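Mudetti Teleoperation Station
Pre-Session Inspection Checklist with Inspector's Comments
Inspected by: Arif Nair
Date: July 29, 2021
Scope: simulated demonstration work, remote control of the two-armed unit and the wrist view

Ratings used: S – satisfactory. C – satisfactory with comment. N – not satisfactory, session may not begin.

Section 1. Operator station

1.1 Emergency stop for hand controllers within reach of either hand: S
1.2 Floor around operator clear to the painted line: C
The charging cable for the left controller crosses the line. It is to be routed behind the desk before the next inspection.
1.3 Chair locked or removed before the operator stands: S
1.4 Headset lenses and face pad wiped between operators: C
Wipes were in stock, but the cleaning log had two blank lines. Operators are to sign each time.
1.5 Rest break timer set and audible: S
1.6 Second person present for first-time operators: S

Section 2. Views and controller response

2.1 Wrist view live, with no visible lag against the hand: S
2.2 Both fingers visible in the wrist view when open: S
2.3 Trigger fully released gives fully open gripper: S
2.4 Left and right controllers assigned to the correct arms: C
The assignment was correct at inspection. The session record for February shows one set of demonstrations made with the controllers exchanged, and those were withdrawn. The label on the right controller has worn away and must be replaced.
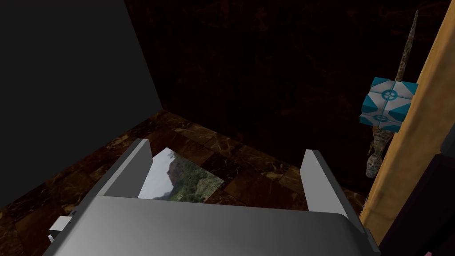 Item 2.2. Wrist view with gripper open over the picture card.

2.5 Operator able to judge height above the floor from the wrist view: C
Patterned tile makes height hard to judge. Operators should lower the hand in short steps and confirm the position in the head view before closing. The Plerko guidance sheet posted at the station covers this for table tops only – a line on floor pickups should be added.
2.6 Objects other than the target left alone during approach: S

Section 3. Starting position of the two-armed unit

3.1 Base stopped square enough to the cabinet for both arms to work: S
3.2 Both grippers open and empty before recording begins: S
3.3 Arms apart, with no contact between the forearms: S
3.4 Clearance to side walls checked by the operator before the elbows are raised: C
The room is narrow. The operator on duty checked the left side and had to be reminded of the right. Both sides are to be checked aloud, left first.

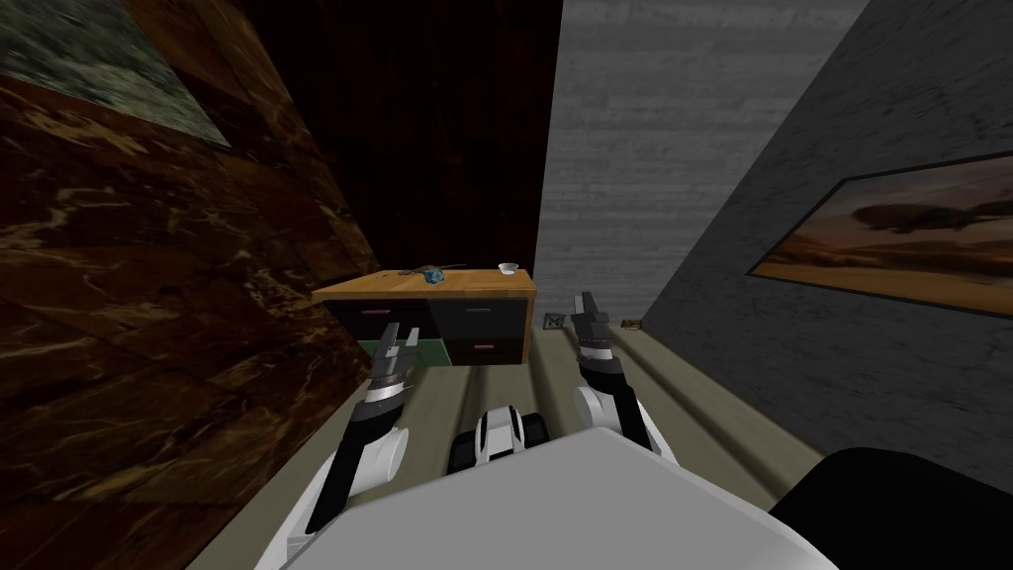
3.5 Operator's hands held still for the full countdown: C
One operator began to reach before the tone. The recording was stopped and restarted correctly. Early movement teaches the unit a start that does not match the others, and supervisors should reject such recordings even when the remainder is good.
3.6 Task card read aloud before the first attempt: S
3.7 Scene reset from the saved layout and not by hand: S

Section 4. Work at the cabinet

4.1 Operator names the drawer by position and handle color before moving: S
4.2 Approach to the handle made from the front, at low speed: S
4.3 Drawer pulled in one steady motion, without jerking: C
Acceptable on the upper drawers. On the lower drawers, operators tend to drop the wrist too far and then correct upward. Additional practice is recommended before these are counted toward the total.
4.4 Idle arm kept clear of the cabinet front: S
4.5 Items on the wooden top undisturbed when a drawer is the target: N at first check, S at recheck
The operator had been resting one gripper over the top while using the other. After instruction, the idle arm was held to the side and the item was passed. 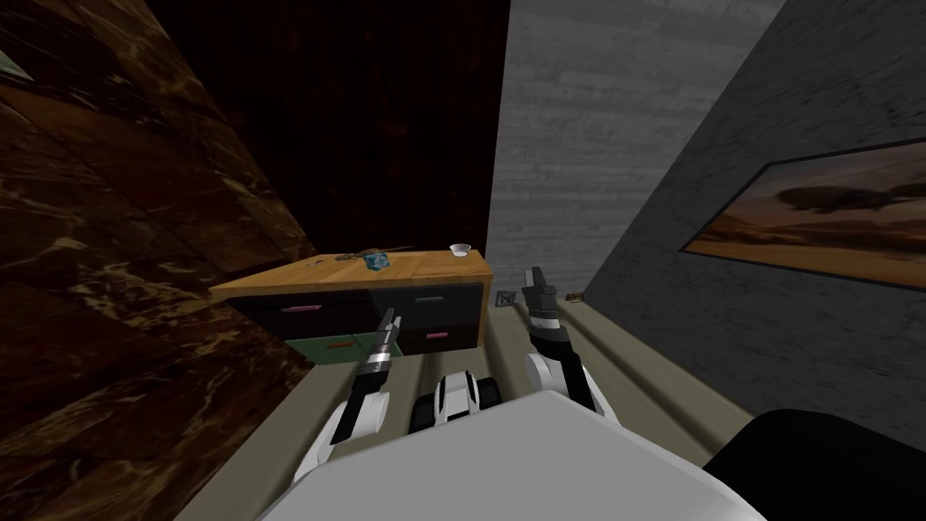 4.6 Bowl approached at the rim, with fingers vertical: S
4.7 Failed attempts marked as failed and kept: C
Failed attempts are useful to the training group and must not be deleted at the station. The operator should mark the attempt, state the reason in a few words, and reset.

Section 5. Records

5.1 Session number and operator initials entered before the first recording: S
5.2 Recording count agrees with the log: C
The station log shows 2,676 recordings and the server shows the same. The log does not separate drawer tasks from pickups, and the Josero form should be used from now on.
5.3 Single recording does not exceed 180 seconds: S
5.4 Backup confirmed at end of shift: S

Result: station approved for continued use. Comments under 1.2, 2.4 and 4.3 are to be closed by the shift lead and reported in writing to the Pattinasarany office.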